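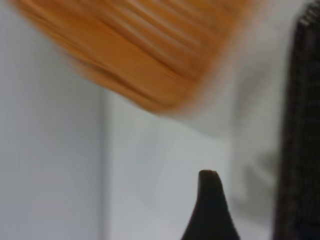
Orange shading to amber, seen close.

The Open Basket
Weave, rim and finish in the small rectangular storage basket

By Inês Mendes

Wicker is a method of construction. The word covers willow, rattan, split cane, seagrass, twisted paper and extruded plastic, provided the strand is worked over and under a set of stiffer members. Shop labels use it as though it were a material, and a buyer who wants to know how a basket will behave on a shelf has to look further than the label.

The small open rectangular basket is the most common form in domestic use. It has no lid and usually no handles, and it stands on shelves, in wardrobes, on hall tables and inside larger cupboards. It is cheap to make in quantity and awkward to make well. The round basket distributes strain evenly through its wall. The rectangular one collects it at the corners, and most of the differences between a good example and a poor one can be found there or at the rim.

Stakes and weavers

The upright members are stakes. The members that travel round the wall, passing in front of one stake and behind the next, are weavers. In a plain weave a single weaver does all the work. In pairing, two weavers cross between each stake, which locks them and gives a stiffer wall for slightly more material. Most factory baskets use plain weave for the body with a band of pairing at the base and another below the rim.

Stake spacing governs nearly everything else. Close stakes allow a fine weaver, a dense wall and a corner that turns gradually. Wide stakes need a heavier weaver to bridge them, and a heavy weaver will not turn a tight corner without cracking on the outer face. Benedita Guerreiro, who runs the Coelho workshop in Pridton, bends a sample of every bundle round a dowel before she commits it to a corner. Anything that shows white fibres on the outside of the bend goes into the straight parts of large log baskets.

She prefers a rounded corner for anything under shelf size. A square corner needs a separate post, and the weaver has to be bent sharply against it on each round. The rounded corner does without the post and loses a little usable volume. With folded cloths or bathroom bottles the loss is hard to notice. With boxed goods or index cards it matters, and a buyer with square contents should measure the flat part of the inside floor and ignore the outer dimensions.

Flare

A wall that leans outward is easier to weave off a mould and easier to ship, as flared baskets nest. The cost is paid on the shelf. Two flared baskets side by side touch at the rim and leave a wedge of unused space between them lower down. Over a whole cupboard the wedges add up.

A slight flare is a reasonable compromise. It allows the hand to enter without scraping the knuckles, and empties can still be stacked at the back of a cupboard. Anything steeper belongs on an open table where the footprint is not contested.

Ralmont, which supplies small hotels and guest houses, has moved its rectangular range towards a steeper wall over several revisions. Joana Cunha, who manages the range, puts the reason down to complaints from housekeeping staff, whose shelves were built to the width of the base and not the rim. The steeper basket nests less deeply and each carton now holds fewer. The firm's orders are placed in lots of 1,000, and the change in carton count was the main argument against it.
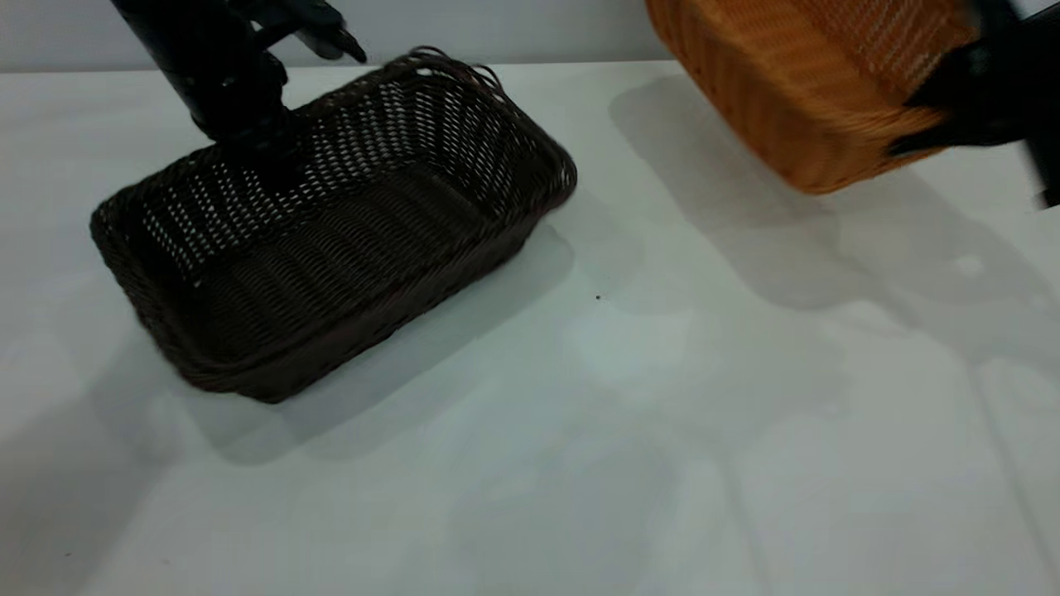
Dark brown wicker with a diamond openwork pattern. A second basket, in a honey-coloured weave, is at upper right.

Openwork

A wall with gaps in it is lighter, uses less strand and passes air. It is also weaker in shear, meaning that it resists being pulled into a parallelogram less well than a closed wall of the same height. Diamond openwork deals with this better than square openwork does. Its strands run on the diagonal and act as braces in both directions. A square grid has no diagonal member and depends on friction at the crossings.

The usual arrangement is to set the openwork between closed bands so that the floor joint and the rim are both held. If the openwork runs straight into the border, the border has to be strong enough to carry the load unaided. Press the middle of a long side inward with a thumb. The wall should give and return. If the diamonds stay distorted after the thumb is taken away, the crossings have slipped, and they will go on slipping.

Openwork has consequences for contents too. Knitted items snag on it. Small hard objects find their way into the gaps and work the strands apart when the basket is moved. For bread, onions and damp flannels the ventilation is worth having. For sewing notions, charging leads and loose medicines a closed wall or a cotton liner is better. Liners should be cut slightly large and tied at the corners, not glued, so that they can be washed.

The floor

Floors receive little attention from buyers and a good deal from makers. A ribbed floor, with the weave packed densely across parallel sticks, will take more weight than the wall above it ever could. It will also hold crumbs. The ribs should be continuous from side to side. A floor pieced together from short lengths will sag along the line of the joins, and the sag transfers to the base of the wall as an outward bulge.

Set the basket on a table known to be flat and press each corner in turn. Rocking that disappears under light pressure is of no importance, as natural strand moves with the humidity of the room. Rocking that persists under a firm hand indicates a twisted base. A twist can be reduced by damping the base and leaving it under a weighted board. It seldom comes out entirely.

The rim

The border performs the same office as the hoop of a barrel. In a rolled border the stakes are bent over and carried along in a continuous rope, each one trapped by those that follow. In a wrapped border the stakes are trimmed and a separate strand is wound over them. The wrapped border is quicker and looks neater when new. Once the wrapping parts at a single point, the tension goes out of it along its length.

Loose ends at the rim are the most frequent fault in baskets of any price. A curled or frayed strand at the edge is generally the tail of a weaver that was trimmed too long, or one that has dried and sprung out of its place. It is a cosmetic matter if dealt with early. Pulling it is a mistake. The tail should be damped, eased back under the nearest crossing with a blunt needle, and left alone until dry. If it will not go back, cut it at a slant so that the cut end rests against a stake.

Lifting by the rim is the ordinary way to move a basket without handles, and it is acceptable when the basket is empty. When it is full, a one-sided grip puts the whole load on a short length of border and the few stakes beneath it. The wall there gradually leans out of line with the rest. Celeste Loureiro, who repairs baskets at her bench at the Coelho workshop, can usually identify the side on which an owner takes hold. She advises a hand under each end of the floor.

Colour and finish

Brown baskets are stained, smoked or woven from strand that was boiled in its bark. The honey and orange shades come from peeled strand under a tinted varnish, or from the natural darkening of cane over a number of years. The two groups wear differently. On a dark stained basket, abrasion shows as pale marks along the outer faces of the weavers, chiefly at the lower edge. On a honey-coloured one the same abrasion is hard to see, and what shows instead is dirt in the recesses between the rows.

A stain applied before weaving reaches the parts of each strand that are hidden at the crossings. A stain sprayed on afterwards does not. Parting two rows with a fingernail will settle the question in most cases. The sprayed basket is not necessarily the worse made, though it will need touching up sooner if the weave shifts at all.

Beatriz Teixeira, who sorts and grades finished stock at Ralmont, holds back any basket whose rim and wall differ in tone. The difference tends to mean that the border was made from another batch of strand, with another moisture content, and will tighten or slacken at its own rate. Of a delivery of 3,000 inspected this summer, the rim accounted for more rejections than the corners and floors together.

Baskets of different colours can be used as a crude index. Dark for things in weekly use and light for things in reserve is a scheme that survives being explained to a household. Labels tied to openwork are more exact and tend to fall off.

Cleaning

Dust with a dry paintbrush, working along the rows and then across them. A vacuum cleaner may be used with a soft nozzle at low suction. Wipe with a cloth wrung out in water with a little washing-up liquid, follow with a cloth wrung out in plain water, and stand the basket on its side in moving air for 8 hours. Radiators and direct sun dry the outer face before the inner and will open the border.

Mould on unvarnished strand can be wiped with a weak solution of white vinegar. On varnished strand, first establish whether the mould is on the varnish or beneath it. If it is beneath, the varnish has already failed and the basket is best kept for the shed or the garden.

Paper strand should not be wetted at all. It can be recognised by its uniform thickness and by the faint spiral along its length, and it loses its twist at the first soaking. Plastic strand can be hosed down. It becomes brittle in sunlight, and a broken plastic weaver cannot be eased back into place by damping. Loureiro replaces such strands with dyed cane when a customer insists, and leaves the ends visible on the inside.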